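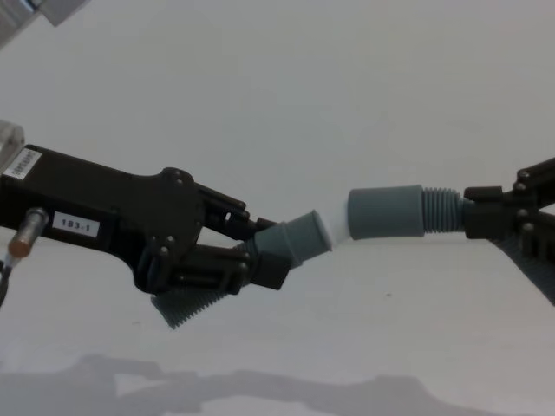
A grey flexible hose against a white wall.

The woman from Jayasinghe wanted to know whether the well had ever granted anything to anyone in my family.

"It's a well," I said.

"But people come."

"People come to the car wash, too."

She wrote that down, which worried me. Her name was Zorica Pavlović and she had driven up to Skutbridge to decide if her employers should put money into the place. There would be a path with lamps, a booth, and a parking lot where the Bognár orchard was. Jayasinghe already ran two hot springs and a cave with a footprint in it. I had looked up the footprint. It could have been a footprint.

The trouble with the Skutbridge well was that it had worked once, or was said to have. In July of the dry year, when every other well on the hill went to mud, Tibor Bognár's grandmother leaned over the edge and asked for water in a rude tone of voice, and by morning it was full to the third ring. This is the story as Tibor tells it. As my uncle Vilmos told it, the county opened a sluice at Polent that same night and the old woman happened to be up early. Vilmos had worked for the county. He was not popular.

I took Zorica Pavlović to see it because the mayor was in bed with his back. We walked up past the school. She had good boots and she asked good questions, and I began to suspect she didn't believe in it any more than I did.

"How many visitors last year?" she said.

"There's a book."

The book is kept in a tin box nailed to the post. People sign it and write what they asked for. She sat down on the wall, took it out, and turned to the last page. Somebody had been numbering the entries from the start, and the last one was 3674.

"That's not bad," she said.

"Look at the handwriting."

She looked. She turned back a few pages and then a lot of pages. I let her get on with it. Tibor makes his sevens with a bar through them and a little hook at the bottom, and he can't spell "prosperity."

"So how many are real?"

"I went through it one winter. I made it 257. Some of those are children."

She laughed, and put the book back in its tin, and then she stood and leaned over the edge the way everybody does. I have lived here all my life and I've never seen a person walk up to that well and not lean over. I do it myself. There's a smell of stone and a small cold draft on your face, and you can make out the water if the sun is right. The sun wasn't right.

"What would you ask for?" she said.

"I wouldn't."

"If you did."

I said I would ask for the bus to Skullia to be put back on. It used to go twice a day. My sister moved to Skullia when it still did, on the understanding that it would go on doing so, and now I see her at weddings.

"That's a very practical wish," said Zorica Pavlović. She bent over the hole again and said, in a loud clear voice, as if ordering at a counter, "He would like the bus back."

I felt my ears go red. It was a stupid thing to mind.

We went down again. Tibor was waiting at the bottom with a bottle and the small glasses, and he had brought Máté Nyitrai along as a witness. Máté is the one whose knee got better. He'll show you the knee. He had it rolled up ready in the cold, with his good trousers bunched above it, and he said that on the evening before he drank from the well he couldn't get up the church steps, and that the next day he went up all 12 of them without touching the rail.

"There are 13," I said.

"There are 12 and the doorstep."

"And you'd had the operation."

"The operation was in the spring!"

"And when did you drink?"

He pulled his trouser leg down. Tibor poured.

She stayed for one glass and asked Tibor about the orchard, how old the trees were, what they gave. He told her they gave nothing. They give so many plums that he leaves bags of them on people's steps at night. I watched him stand there and run down his own trees to a stranger for the sake of a parking lot, and I thought his grandmother would have had something to say about it, in the tone she was known for.

The letter from Jayasinghe was dated 17 December 2008. The mayor read it out at the school, sitting very straight on account of his back. They thanked us for our hospitality. They felt that the site had charm but that the evidence of use was, on inspection, uneven. Tibor looked at me across the room for some time. I hadn't told her to turn the pages back. I had only told her to look at the handwriting, but I could see it would be hard to explain the difference.

After that he stopped leaving plums on my step, and Máté took to crossing the road when he saw me, at a fair speed, I noticed, for a man with that knee.

The bus came back in the new year. It was one a day and not two, and it left at an hour that suited only the bakery. The driver was a man named Wahyudi Sopacua, who had been moved over from the Polent line, and I sat behind him on the first run and asked him how it had come about. He said somebody at the depot had found that the old route had never been properly canceled. It had been left off the sheet by mistake. They were paying for it the whole time.

"Who found it?" I said.

"A clerk."

"When?"

He thought about it. There was a tractor ahead of us and he had time to think. He said it must have been before Christmas, because they were arguing over who would have to drive it at the Christmas dinner.

"Before Christmas when, though?"

"You sound like my wife," said Wahyudi Sopacua, and pulled out around the tractor.

I've since written to the depot to ask for the date. A clerk found a mistake on a sheet, and clerks do that every week of the year. I only want to see it on paper. They haven't answered, so I have written again, and in the meantime I go over to my sister's when I can. She asked me last time if it was true about the well. I told her what Vilmos always said about the sluice.

"Was there a record of that?" she said. "The sluice?"

I said of course there was.

"Did you ever see it?"

The bus back was at four. I said I had better get my coat.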